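Simulation Pre-Run Checklist: Block Row Task, Matheson Bench
Reviewer: Kirsty Rennie
Applies to: evaluation runs only, July batch
Status: passed with comments, two items open

Complete this list before the evaluation starts. A failed item stops the run unless it is marked "note only." Comments go under the item they belong to.

SECTION A. VERSIONS AND SEEDS

A1. Scene file matches the locked version in Bokska.
Result: Pass
Comment: Checked against the locked copy at 9:40. The file on the second workstation was older and has been removed.

A2. Policy checkpoint is the one named in the test plan.
Result: Pass
Comment: Final checkpoint from the Welura training run. The best-validation checkpoint is not to be used here. Picking it after seeing scores is how the last comparison got thrown out.

A3. Seed list is fixed and saved before the first episode.
Result: Pass
Comment: 2000 episodes, one seed each. Both methods get the same list in the same order.

A4. No evaluation seed appears in the training set.
Result: Fail, then Pass
Comment: First check found 16 seeds in both lists. They were replaced and the check was run again with no overlap. The old list is kept in the run folder so the change can be traced.

SECTION B. PHYSICS AND CONTACT

B1. Blocks settle without jitter after reset.
Result: Pass
Comment: Watched 12 resets at normal speed. One block slid a little on the board before stopping. Within tolerance.

B2. Gripper fingers do not pass through a block when closed on it.
Result: Pass
Comment: Tested at the slow and fast closing settings. The fast setting squeezes the block more than I would like, but the grasp holds.

B3. Friction values match the test plan.
Result: Open
Comment: Board and tabletop still share one friction value. The plan asks for two. Istel needs to confirm which one the training data used before we change anything.

B4. Arm stays inside joint limits over the full reset motion.
Result: Pass

SECTION C. SCENE AND RENDERING

C1. Start pose keeps the gripper clear of the tabletop and all blocks.
Result: Pass

C2. Blocks on the board are in a row, with the loose block on bare wood.
Result: Pass
Comment: The loose block has to start off the board in every episode. If it starts touching the board, the success check can count it as placed.

C3. Shadows are on.
Result: Pass
Comment: Both methods use camera input, so shadows stay on for both. Earlier runs with shadows off gave higher scores and should not go in the same table as these.

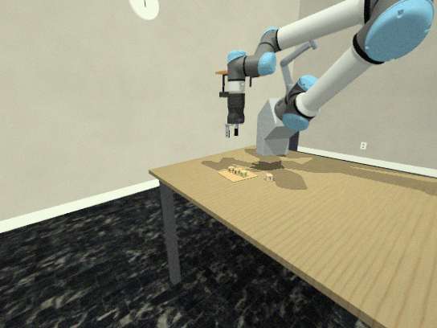
Items C1 to C3: gripper raised over the table, four cubes on the board and one to its right, arm shadow across the wood.

C4. Block faces are readable at the policy's input resolution.
Result: Note only
Comment: The markings are faint even in the full-size render. Neither method is told to use them, so this does not stop the run. It should be mentioned in the limits section of the write-up.

C5. Room background is the same for both methods.
Result: Pass

SECTION D. SCORING

D1. Success check tested on known good and known bad endings.
Result: Pass
Comment: 10 saved endings, scored by hand first and then by the script. All agreed.

D2. Timeouts are counted as failures.
Result: Pass

D3. Raw episode logs are kept, including crashed episodes.
Result: Open
Comment: Crashed episodes are restarted and the first log is overwritten. Both logs need to be saved — a restart that succeeds cannot quietly replace a crash.

RELEASE

B3 and D3 must be closed before the scored run. A short trial run is fine in the meantime, as long as its results stay out of the comparison. Repeat A1 and A3 if the scene file is touched for any reason, including the friction change.

Signed: K. Rennie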